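Hello Florin, March update from the Flultdale book-lending scheme, and it's a cheerful one! We've spent 2,124 pounds of the grant so far, mostly on large-print novels and the van's new tyres (ouch).
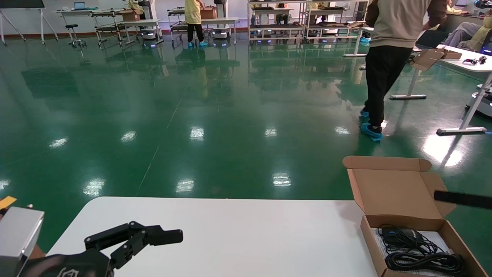 Open cardboard box on the white table, green floor behind

Loans came to 138, up from 94 in February, and Sulama has asked for a second stop – lovely news, though it does mean an extra hour's driving.

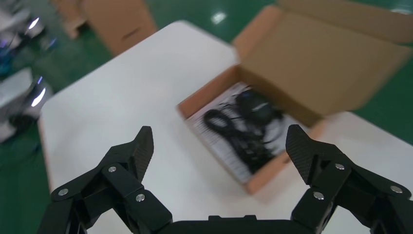
Grendano is still slow, so I'd like to try five evening visits there before we decide anything. Could you let me know if the fuel money will stretch to it?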